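Costume Shop Basics, Handout 4: School Uniform Bows
Sirnton Evening Classes, October session

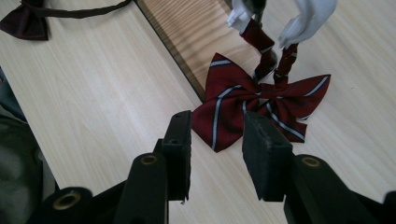 Fig. 1. Striped uniform bow, dark red, small creases along the folds.

Bring this sheet to the bench. Notes are short, we go over the rest out loud.

1. Look first

Before you cut anything look at a finished one. Fig. 1: pale stripe on each wing, thin navy line either side of it. Stripes run on the diagonal and make a loose V where the cloth folds. That V is what people see from the back row, so it matters more than your stitching does. Also note the tail hanging down on the right, same stripe.

Creases along the folds are normal at this stage. Don't panic and iron it flat.

2. Cloth

Woven stripe. No jersey, it sags. We get ours from Hanora, end of bolt when they have it. Check the stripe goes all the way through and isn't printed on one side, because the back of the tails will show.

Cut the wing piece on the straight, 50 cm long, plus 2 cm seam all round. Strap piece is seperate, narrow, see pattern sheet B. The stripe on the strap can be finer than the wing stripe, looks fine, most school ones are like that anyway.

Mark the center with chalk. Pins will do if the chalk won't show on dark red (it usually does).

3. Matching the stripe

Slow part. Fold the wing piece with right sides together, line up the pale stripe at the fold, pin, turn it over, check the other side. Both sides have to agree before you sew. If one is off by a hair leave it. If it's off by the width of the navy line, unpin.

Left and right wings mirror each other. Every term someone cuts both the same way. Lay them down on the table next to each other BEFORE sewing.

4. The knot

Gather at the center, by hand, 4 rows of running stitch in strong thread. Pull up tight. Pinch, wrap, stitch at the back. Knot should look pinched, not like a flat band. Stitch through all layers or the wings will droop at the first wash.

Tails go in behind the knot before you close the wrap. Forget them and you're unpicking.

5. Straps

Fold long edges in, press, fold again, topstitch. They come up from the knot and go round under the collar. Cut them longer than you think, necks vary. For quick changes use a hook at the back, Flullar size small. No snaps, they pop open in dance numbers.

6. Pressing

Steam only, iron held off the cloth. Stuff the wings with tissue paper first. Let it cool before you move it. Store in a box, never under other costumes.

7. For the Ruggiero show

We need more than 80 of these all told, so everyone makes a pair to start. Put your initials on the inside of the strap in pen. White blouses are a seperate handout.

Homework: one wing, stripe matched, pinned not sewn. Bring scraps too.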